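Search this site
Go

A morning at the Warkberg paper mill
Posted 2nd February by Rasha Mansour

So I finally got to the Warkberg mill open day, after missing it in October with a cold that would not quit. If you've read this blog for any length of time you know I'm a sucker for old paper, and this place has been making it for 103 years (they had a banner up and everything).

Parking was in the field behind the Nustlow road and it was muddy, so wear boots. I did not wear boots. Entry was five dollars and that got you a coffee ticket too, which I used right away.

Our group went around with Géza Hajdu, who started on the cutting floor at nineteen and now runs the beater room. He was wonderful! He let us stick our hands in the pulp, which feels like cold oatmeal, and he talked over the noise of the beater like it wasn't there. The big vat holds up to 79 gallons, and he fills it by eye. I asked what goes in and he said cotton mostly, old bedsheets from a hotel laundry in Skendwood, plus a bit of flax when he can get it.

Then upstairs to the drying loft, my favorite part. Rows and rows of sheets over ropes, shutters half open, and that smell, a little like wet cardboard and a little like bread. I could've stayed an hour but the next group was already on the stairs (very steep, hold the rail).

After that came the workrooms on the ground floor, where it's warmer and you can wander on your own.

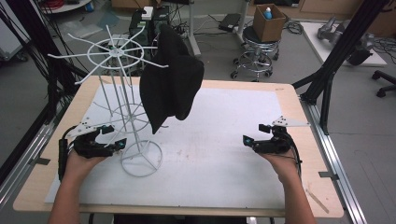

At one of the tables, white board down and both hands busy.

I spent way too long in the shop, of course. Ildikó Kerekes was at the register and she let me feel every single weight before I picked. I came home with a pack of the cream laid, deckle edges on all four sides, and two sheets of a speckled gray I have no plans for whatsoever. The marbled ones were sold out by the time I got there, so go to the shop first if that's what you're after.

Lunch was lentil soup at Esteves across the bridge, good bread, slow service. The 91 bus stops right outside if you don't want to deal with the field.

Recent posts
Letterpress weekend in Skendwood
Which glue for book cloth?
My ink shelf, finally sorted
Nustlow flea market finds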